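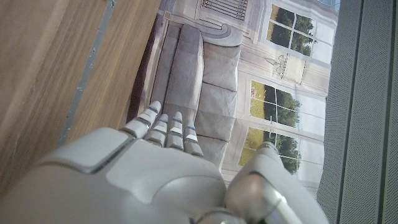
4. Mise en service de l'humidificateur Pallia

Le présent chapitre décrit l'installation et le premier démarrage de l'appareil dans un local d'habitation ou de travail. Il complète les consignes générales de sécurité du chapitre 1, dont la lecture est obligatoire avant toute mise sous tension.

4.1 Choix de l'emplacement

1. Poser l'appareil sur une surface plane, stable et résistante à l'humidité.
2. Ménager un espace libre de 23 cm entre la grille arrière et le mur.
3. Orienter la buse de diffusion vers le centre de la pièce. Ne jamais la diriger vers une prise de courant, un rideau ou un meuble en bois massif.
4. Vérifier que le cordon d'alimentation n'est ni tendu ni pincé.

ATTENTION : ne pas installer l'appareil sur un plancher chauffant en fonctionnement. La mesure de l'hygrométrie en serait faussée.

4.2 Remplissage du réservoir

1. Débrancher l'appareil.
2. Soulever le réservoir par la poignée supérieure et le retourner au-dessus d'un évier.
3. Dévisser le bouchon, puis verser de l'eau froide jusqu'au repère MAX.
4. Revisser le bouchon sans forcer et contrôler l'état du joint.
5. Replacer le réservoir sur son socle et attendre 4 minutes avant de rebrancher l'appareil.

L'emploi d'huiles essentielles, de parfums ou de produits adoucissants est interdit et entraîne la perte de la garantie. Dans les régions où l'eau est très calcaire, il est recommandé d'utiliser de l'eau déminéralisée.

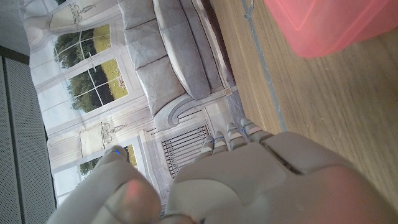
4.3 Premier démarrage

1. Appuyer sur la touche Marche jusqu'au signal sonore.
2. Régler le taux d'humidité souhaité à l'aide des touches + et -. La valeur d'usine convient à la plupart des locaux.
3. Laisser fonctionner l'appareil portes et fenêtres fermées pendant la première heure.
4. Relever la valeur affichée et corriger le réglage si nécessaire.

Remarque : un léger bruit d'écoulement est normal lors de l'amorçage. S'il persiste, se reporter au chapitre 7, « Anomalies de fonctionnement ».

4.4 Entretien courant

Vider et rincer le réservoir tous les 14 jours, ainsi qu'avant tout arrêt prolongé. La cartouche filtrante Trillura doit être remplacée dès l'allumage du voyant correspondant. Ne pas la laver ni la faire sécher en vue d'un nouvel usage. Après remplacement, maintenir la touche Filtre enfoncée afin de remettre le compteur à zéro.
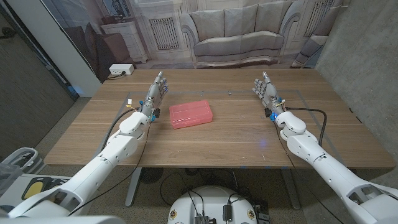

Fig. 4-3. Boîte en plastique translucide posée sur une table en bois.

4.5 Assistance

Pour toute demande relative à la mise en service, s'adresser au service technique Vokum, à l'attention de M. Tane Katene, en indiquant le numéro de série inscrit sous le socle.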